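Padari Hardwax Oil, 200 ml tin
By Hitmont – interior wood, satin

If you've ever rubbed a first coat into a tired tabletop and watched the grain come up, you know why we love this stuff! Padari goes on thin with a lint-free cloth, smells faintly of orange peel, and leaves a soft satin that still feels like wood under your hand. We've used it on shelves, bread boards and one very long bench, and we keep coming back to the Cherry tint for darker pieces.
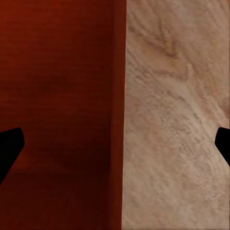
Deep red-brown grain next to pale, textured stone.

A 200 ml tin covers around 21 square feet with two coats. Sand to 100 grit, wipe off the dust, rub in a little oil and buff away the extra. Wait 6 hours between coats (overnight if it's muggy).

Tints: Clear, Honey, Cherry. The Toltidum gray is back in June. 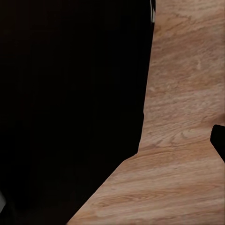

Mekonnen
Finishes Editor, Hitmont

Light woods are my favorite thing to finish – pale tan and honey tones can go yellow so fast with the wrong oil. I'd start with Clear, and try it on the underside first. Lay oily rags flat outdoors to dry before you throw them out, please!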